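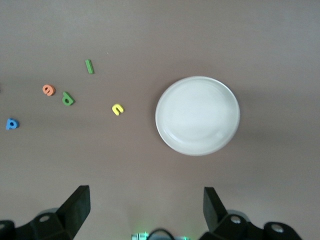 Selon Kyu-ri Cheon, les lettres devraient revenir dans leur boîte chaque soir, sinon on en perd sous les meubles et on recommence l'inventaire. D'accord sur le principe, je le note pour ne plus avoir à en reparler.

18 octobre. Atelier Amden, table grise.

Repris le jeu de lettres épaisses et l'assiette blanche unie. Consigne du jour : lettres à gauche, écartées les unes des autres, assiette vide à droite. Pas de mot à former pour l'instant, on garde l'orientation telle qu'elle tombe.

Le « l » vert reste pénible à lire de loin, une simple barre, on le prend pour un « i » sans point. Le « e » orange passe mieux, même tourné. À voir si on garde le « l » dans la série ou si on le remplace par un « k ».

L'assiette vient du lot Gostodska. Rebord assez fin, elle accroche la lumière en bas à gauche. Essayer de baisser la lampe avant de changer de vaisselle - celle d'Indis est plus mate mais plus creuse.

Série de 20 dispositions prévue, 9 faites. La suite demain matin.

À faire : étiqueter la boîte, demander à Sung s'il reste des lettres du carton de juin, nettoyer la table au chiffon sec.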